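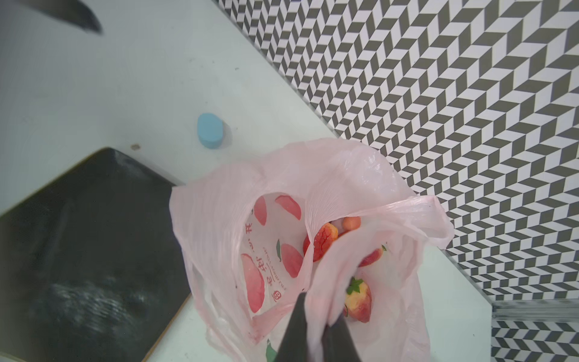 How many examples does a two-arm robot need to learn to put fruit into a plastic bag? We still can't give one number for that, but 80 was too few for us and 168 was enough to get a policy that started the task correctly in most layouts.

**Bistix: Collecting Examples for a Bagging Task**
Final project report, 18 November 2021

## What we set out to do

Bistix is our name for the data set and for the small set of scripts that go with it. The goal was to collect demonstrations of one kitchen task and train an imitation model on them. Most of our time went into the collecting, so most of this report is about that. The training code is the Skarkier baseline with two settings changed, and we describe it only briefly.

The task has two parts. One arm carries a small dark board with fruit on it toward the bag. The other arm works at the mouth of the bag, holding the plastic or handling a piece of fruit. We picked a bag because the model can't treat it as a fixed shape. It folds differently every time it is set down, and the handles end up in new places.

## Setup

Both arms are mounted on one rail at the front of the cell. We recorded the wrist cameras and one fixed camera that sees the whole table, along with the joint positions and gripper openings. A person drove both arms by hand controllers for every example. Nothing in the data set was scripted.

We used seven starting layouts. A layout gives the position of the bag, the board and the extra objects. The extra objects, such as the light-blue block, have no part in the task. We put them in so the model would have to learn to leave things alone.

The walls have a chevron pattern. Our first depth estimates near the wall were noisy, and we dropped depth from the recordings in August. Color video was enough for the model we used.

## Recording
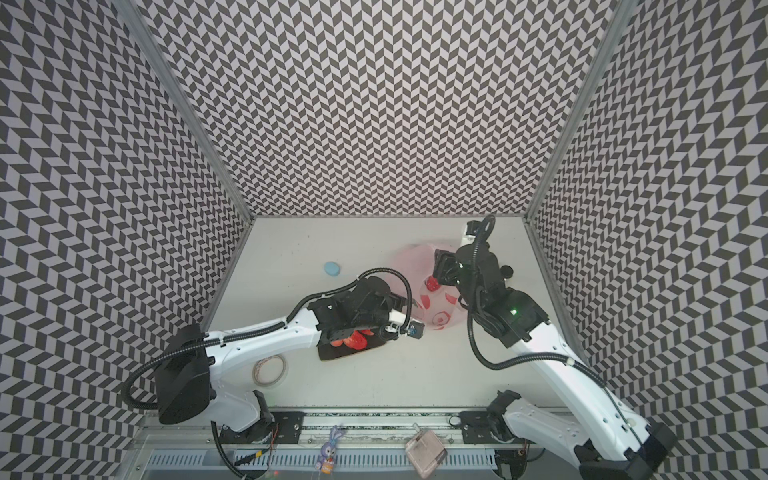 One comment on our draft asked why we didn't have the same arm hold the bag and the same arm carry the fruit in every example, when that would make the data cleaner. We tried it. The model trained that way did fine until the bag was turned with its opening toward the wrong side, and then it reached for plastic that wasn't there. Letting the operator choose which arm did what gave messier examples and a better result.

An example counted as complete when the fruit was in the bag and both grippers were clear of it. The operator pressed a pedal at the start and end. We reviewed each one the same day, before we could forget what had gone wrong.

We rejected 28 recordings. The most common reason was a wrist camera that had stopped sending images partway through. Others were dropped because the operator paused for a long time to think, and the model had learned from earlier pauses to stop and do nothing. We kept examples where a grasp slipped and was done over -- those turned out to be useful. The 168 mentioned at the start are what remained after the rejects.

## Problems with the bag

The pink bag is printed with peaches, and there is real fruit to deal with as well. Our early model sometimes moved toward the print. We added a plain bag to two of the layouts, which helped some. It didn't fix the problem completely.

Pinching the plastic was the hardest skill for new operators. From the fixed camera it is difficult to tell if the fingers have one layer or two. The wrist view is better for this, and we told operators to watch it whenever a gripper was near the bag. Examples recorded after that were shorter and had fewer second tries.

## What we would change

We would label slips while recording. Going back through the video to find them took us longer than the training did. We would also write down which operator made each example, because our styles differ and we can't separate them now.

The recordings are on the Brendance drive in the folder "bistix_final". The rejected ones are in a separate folder, with the reason for each in a text file.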